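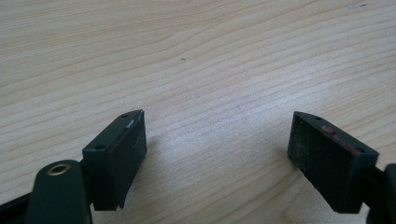

Repair Morning Returns in November

We had such a good time in the spring that the Grandholm repair morning is coming back, and this time we've got the big room! Bring along anything that's broken, torn, wobbly or just making a funny noise, and we'll have a go at fixing it with you. Lamps, toasters, zippers, chair legs — all welcome, as long as you can carry it in yourself.

Doors open at 9 a.m. and the last repair starts at 2 p.m. Gonzalo Quintana will be back at the electrical bench (he rescued my old radio last time, and I still use it every day), and the sewing group from Ronlow is bringing two machines plus a huge bag of spare buttons.

New this year is a swap shelf for leftover paint, screws, yarn and garden pots. Please make sure paint cans are at least half full and have the color marked on the lid.

It's free to come, and there are 15 bike spaces by the side door on Goicoechea Street. If you'd like a spot at the electrical bench, put your name on the sheet at the library desk — those went fast last time!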